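Kids Corner > Robots > Our Visit

Start News Kids Corner Visits Contact

OK so – the open day at Mimero. Quick notes before I forget!

How does a robot learn to pick stuff up? People show it. Over and over. They hold grippers in their own hands – like big pinchy fingers – and do the job themselfs. Little cameras save every move. Then a computer studies the lot.

Glenys Prendergast gave us the tour. She said one job can need 300 tries. 300! For one thing!

The funny square patterns? Markers. They help the computer work out where each gripper is.

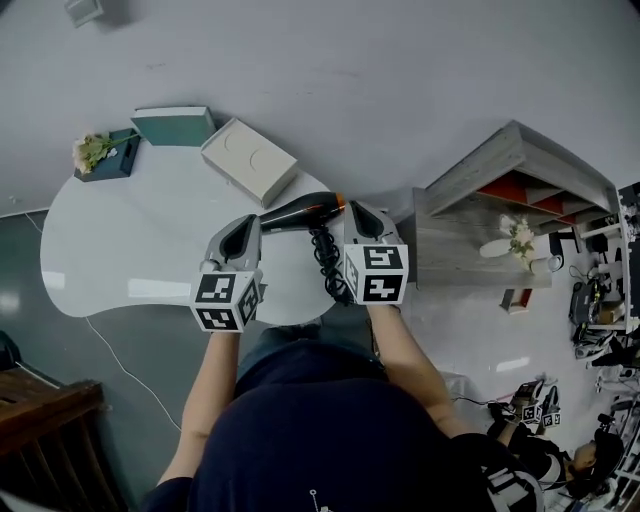
Two pairs of grippers, one hair dryer.

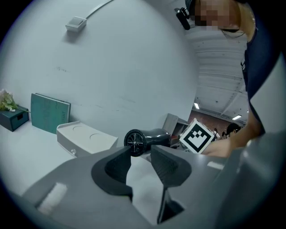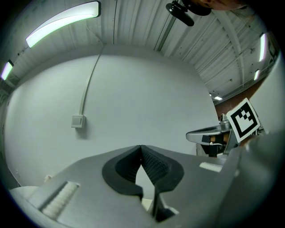
Then our turn. 10 minutes each, not enough. You squeeze and the fingers close – sounds easy, isn't. Jalen Park dropped his block twice and then got it. I kept going too fast. Slow is better, Glenys says, becuase the robot copies your mistakes too.

Want to try at home? Get kitchen tongs and a sock. Move the sock from one chair to another using only the tongs. Now do it the exact same way 11 times. Hard, right?

Next open day is in January. Ages 7 and up, bring a grown-up.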